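How to submit your short film to a festival for the first time

I have sent two short films to festivals in the last years, and the first time I made almost every mistake which is possible. My film Tundine was refused by one festival only for the reason that I uploaded the wrong version of the subtitles. So I wrote down the steps in the order I do them now.

Before you start

You need a finished film with sound mix and final credits. Many festivals accept a "work in progress", but for a short film I don't recommend it. The programmer will watch it one time, and this is the version they will remember.

Step 1. Read the rules to the end

Open the regulations page of the festival and look for four things: maximum length, the date after which the film must be completed, premiere status, and language of subtitles. Premiere status is the one where beginners have trouble. If your film is already public on a video site, some festivals will not take it at all. Keep it behind a password until you have finished with submissions.

Step 2. Make a short list

Choose a few festivals where your kind of film is really shown. Look at the programme of last year and watch the trailers. I sent a slow film with no dialogue to a comedy night in Drirndale and paid the fee for nothing.

Write the list in a spreadsheet with deadline, fee and date of answer. Early deadlines are cheaper – sometimes half of the late price.

Step 3. Prepare the texts

You will be asked for the same texts again and again, so keep them in one file:

Logline, one sentence.
Short synopsis, 500 characters with spaces.
Long synopsis, 2000 characters. Tell the ending here, it is not a secret for the programmer.
Director's biography, 200 words, in the third person.
Director's statement. Say why you made the film and stop.

Ask a person who has not seen the film to read the synopsis. If they can't tell you who the main character is, write it again.

Step 4. Choose the stills

Send two stills in full resolution, taken from the film file itself and without subtitles burned in. A face works better than a landscape in a printed catalogue. Put the title of the film and the name of the photographer or cinematographer in the file name.

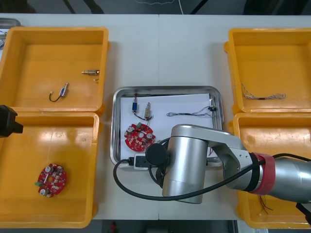
Step 5. Upload the screener

Export a file in 1080p with English subtitles burned in, even if the film is in English and has only a few foreign lines. Upload it, then watch it from the beginning to the credits on a different computer. Check the password in a private window of your browser. Don't change the password until the festival has answered.

Step 6. Write to the festival only when it is necessary

You can ask one short question about the rules if something is unclear. Don't write to ask if they have already watched your film. When Kohlhase, my second short, was selected at Clovemau, the answer came nine days after the date on their website, and it was a normal email with no apology.

If you are selected

Answer the same day. They will ask for a DCP or a ProRes file, a trailer, and a signed form with the screening permission. Read how many screenings you are permitting, and whether online screenings are included. Ask also if they cover travel or accommodation, as this is often not written anywhere.

If you are refused, mark it in the spreadsheet and go to the next line.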